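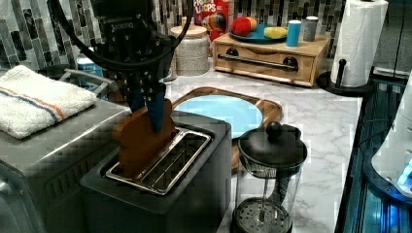
Planting marram on a bare dune, quick version

Wrote this up for the Irkholm beach group after Friday, ask if anything's missing.

When: January is fine, any time before the sand drys out in spring. Not in a hard frost.

You need: marram bundles, a narrow spade, string, two pegs, gloves. We had 3000 stems last time and ran out at the north end.

1. Run the string along the contour, not up and down the slope. Start above the strandline.

2. Push the spade in 20 cm, rock it back, drop in three or four stems. Heel it shut. Tug test, if it slides out go deeper.

3. Next hole 40 cm along. Stagger the rows. Straight gaps turn into wind tunnels.
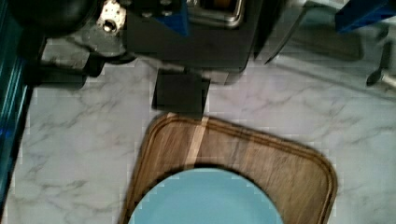 Sorting the bundles comes before any digging. Cut off dead tops, keep anything with a node on it, bin the mush. Do it at a table indoors if you can, out of the wind. Stems go flat on a tray, a wooden serving tray like the one in the photo does the job, roots all facing the same way so you can grab a handfull and go.

4. Rope off the path side the same day. Dogs.

5. Check after the first big blow. Replant whatever's been dug out.

Spare pegs are with Oľga Ondrejka, text first.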